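May
Speaker notes by Kwabena Bonsu

One Ball Left: a short talk on sorting trays and table play

Start on time even if people are still finding chairs. Total 22 minutes, then questions.

OPENING (stand in front of the table, not behind it)

Hello everyone! I'm Kwabena, I run the play table at Addo, and I've been allowed to talk about trays. I could do this all afternoon, so wave at me if I go over.

Ask the room: who has a tray at home or in class that the kids use for everything except what it was bought for? Wait for hands. There are always lots of hands.

My own start. I bought one shallow tray for paint and within a week it was a boat, a bakery and a parking lot. I gave up on paint and started putting one or two small things in it every morning, just to see what the children did with them. That was six years ago and I'm still excited to set it up each day (pause, let them laugh, it's true though).

PART 1. WHY A SHALLOW ONE

Low sides. A child can see in from any seat and reach in without tipping the thing over. The sides still stop a ball, and that's the whole job.

Pale floor. Small things show up well against it. You get shadows too, and kids love a shadow! Tell the story of the girl at Ginov who spent a whole snack time trying to pick hers up.

A colored rim helps more than I expected. "Keep it inside the green" is a rule a three-year-old can follow. "Keep it tidy" isn't.

PART 2. WHAT GOES UNDER IT

Please use a cloth. A bare tabletop is noisy, and a plastic tray skates around on it. Mine is always a plaid or a check, and the lines are part of the game: we park the tray on a stripe, we roll things along the stripes, we ask which line goes the farthest. One cloth from the thrift store has done more for us than the 764-piece counting set we were given at Soleo. I still have that set. I think it's down to 500 pieces and the rest are in the sofa.

Don't fuss about getting the tray straight on the cloth. A slight angle is fine, children move it anyway.

PART 3. START WITH ONE THING

Slow down here, I always rush it.

Put one ball in. Just one. Then sit on your hands for a few minutes. You'll see tilting, blowing, poking, and someone will cover it with a cup and ask where it went. Add a second thing only when somebody asks for it.

Matte, speckled balls are my favorite for this. They have something to look at up close and they don't slide out of small fingers the way shiny ones do. Size warning!! Say this clearly: anything small enough to go in a mouth means an adult at the table the entire time, and for the under-threes use something much bigger.

Fruit and toys can wait off to the side. Kids will fetch them when they want them, usually the fruit first.

PART 4. CLEANING (people always ask, so don't skip)

Warm water, a drop of soap, soft cloth, dry it with a towel. Gray patches on a white floor are normal in a tray that gets used. I used to scrub ours until my wrist hurt. Now I wipe, dry, and move on. Check the corners, crumbs and grit collect there.

If time is short, cut the part on storing trays upright and go straight to the Drirska story: the whole class lined up to roll one ball across, every child got a turn, and they wanted to go again. We did it for almost an hour.

CLOSE

Ask everyone to try it once before the end of the month with whatever tray they have. A baking sheet is fine. Come and tell me what happened, I really do want to hear it.

Questions. Likely ones: how many children at one tray (I say two, three if they're friends), can you use sand (yes, outside), where did I get the cloth (thrift store, see Part 2).

Leave the last slide up while people come to the table. Sign-up sheet is by the door, room 2408.

Last updated: May, 4:30 pm
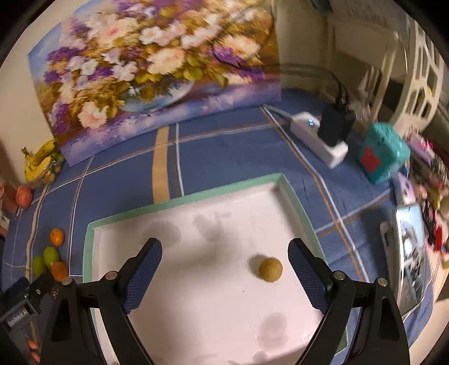 Last slide: one ball, green-rimmed tray, blue plaid cloth.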